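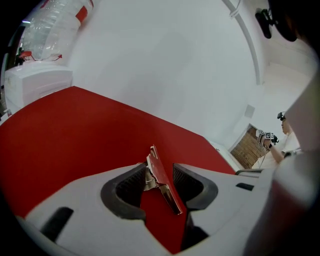

Progress report to the Kerslake Fund
Parish records of Resdale: sorting, cleaning and listing
Period covered: January to June

1. Where we are now

The grant was given to us for the loose papers of the old Resdale parish, which came to the Soltska reading room in 41 boxes. At the end of June all the boxes have been opened and checked for mould, and the papers from the first 10 are cleaned, put in order and listed. This is slower than our plan, in which we hoped to finish the cleaning before summer. The listing itself goes well and I have no worry about its quality.

The oldest paper found until now is a church rent list from 1672. It is in three pieces, but the writing is clear and the names of the farms can be read. Before this we believed that nothing older than the fire had survived, so the introduction to the catalogue will have to be written again.

2. Old fastenings

Most of the delay comes from pins, staples and clips. Former clerks fastened everything, often twice, and in the damp cellar at Drunolow the metal rusted into the paper. Each fastening must be lifted by hand with a thin piece of plastic film under it. When a bundle has to stay together, we now fold a strip of acid-free paper round it and write the number on the strip in pencil. We don't put new metal on any original.

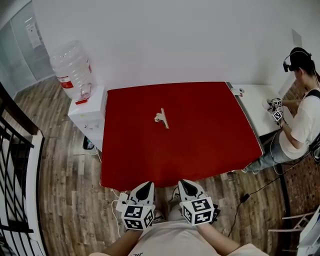 Beige binder clip on the red cloth.

3. Listing

Every paper receives one line in the list: number, date, kind of paper, places named, condition. We decided in March to keep the old spelling of places and to give the modern name in a second column. For the first four boxes this column was added afterwards, and there are still some gaps in it. I will fill them in July.

The letters about the mill are mixed with the school accounts and we have left them in this order. It may be that somebody kept them together for a reason which we do not yet understand.

4. Money

Spending is within the budget. The folders cost less than expected, and the boxes cost more, as the supplier no longer makes the shallow size. We ask for your permission to move 100 pounds from travel to materials. Only two journeys to Drunolow were needed and no further journey is planned.

5. Next six months

We will continue with the cleaning from box 11, beginning with the boxes where the rust is worst. A first part of the list will be sent to you in October for your comments. Please tell us if you prefer it on paper or as a file. The scanning of the rent list waits for a price from the printer in Resdale, and I will write to you separately when it arrives.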